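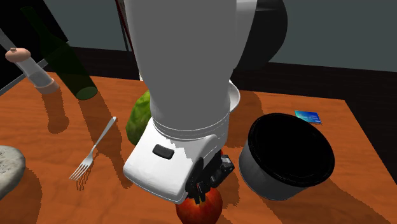
The many-fingered gripper on the apple, in the simulator.

Review: Takico tabletop simulator, home licence
By Josphat Athumani, October 11, 2022

I am building a small sorting arm in the shared workshop at Tollgate, and I wanted to test my grasping code before I cut any metal. Takico runs on my old desktop computer. Installation took 9 minutes, and the first table was ready the same evening.

The objects are well chosen. Fruit, a pot and a fork are the things I want my arm to handle. Shadows are good and the wood grain looks nice, but the lettuce is a little stiff for my taste.

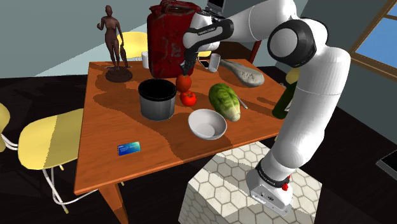

Two-finger arm over a tomato, wider view of the table.

Changing the viewpoint is easy. Changing the gripper is less easy: the menu is hidden under "Assets", and I had to restart the program five times before my settings were kept. The manual has 646 pages and a very poor index. I also tried Kerkance, which starts faster, but its contact forces were too soft for my code.

For a home builder with patience I can recommend it. I give it 8 out of 10.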